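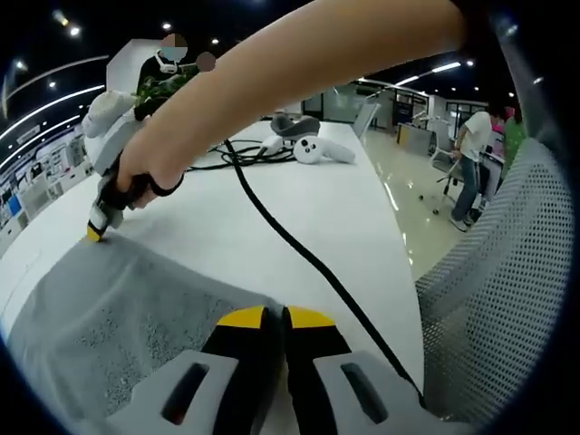 The Pandlow slip fault

The Pandlow slip fault is a grip failure in the Pandlow, a hand-held gripper made by Zimisier. I've used one at the Belen lab for a couple of years, so I know this one pretty well! The jaws close, the readout says the part is held, and then the part slides out anyway.

History

Our first reports came in October, all on soft stuff like cloth. By January 2024 the log had 134 drops in 1843 grips, and 67 of them happened with the readout still showing a good hold — that was the scary part.

Cause

The pads get shiny with use and lose their bite. The force sensor sits behind the jaw, so it reads squeeze and can't feel sliding at all. I blamed the firmware for weeks (sorry, firmware team).

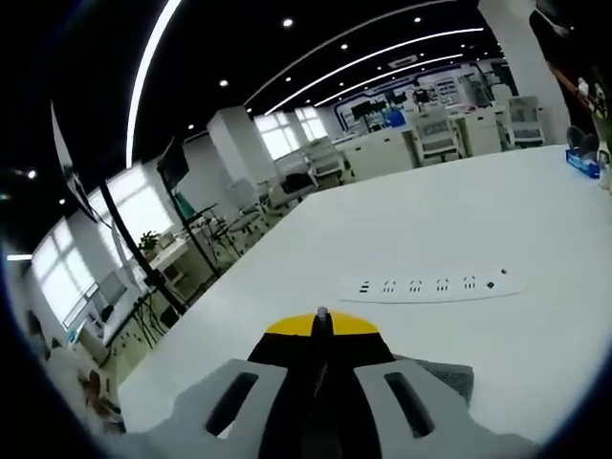
Hand-held gripper over a table with a white power strip.

Safety

Most drops are harmless, but a heavy part can land on your foot or a live outlet. We unplug anything under the work area now, and we swap pads after 90 hours.

Fix

The Fang pad set has deeper grooves and fits the old screws. It helps a lot with cloth and less with smooth plastic, where I still see a slip now and then.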